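4.3 Failure case: late release after a joint fault

One of the richest results in the whole study came from a fault we had not planned for. In simulation run 19 of the Matton kitchen task, the controller lost its wrist reading for five control steps and kept acting on the last good value. The run was not stopped, and the log it left behind taught us more than many clean ones did. Figure 1 shows views from the run.

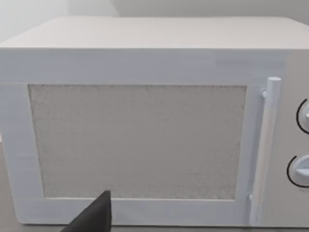 Figure 1(a). Microwave door, handle and knobs, with one gripper finger at lower left.

The Rinodia policy picks its next target from views like this one. With a stale wrist value, the estimated position of the fingertip drifts away from the true one, and the policy starts to correct for an error that does not exist. We found this drift in 4 of 100 runs. It was small near large, flat surfaces and much worse near thin parts, where a slight shift changes which contact the planner expects.

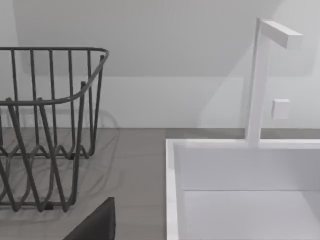

Figure 1(b). Wire dish rack beside the sink, with a gripper finger at the lower edge.

Thin rods are a hard test, and a wonderful one! Our contact check treats a rack as a solid box, so a finger close to the wires can be flagged as a collision long before it touches anything. In run 19 the false flag and the stale reading came together. The safety layer asked for a stop while the policy asked for a release, and the Papadopoulos arbiter held both requests in its queue. The release command went out late, after the arm had already been told to retreat.

Placing the ball on the plate is where such a delay matters most, as the fingers must open before the arm pulls away. 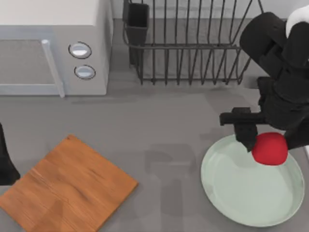

One reviewer asked whether the arbiter should ever be allowed to queue a stop at all, and argued that a stop request ought to clear every other command at once. We agree, with one condition – the grip must hold its last force while the arm halts, or a carried object will fall. The Mastulen build now follows this rule, and replaying the four faulty runs with it gave no late releases.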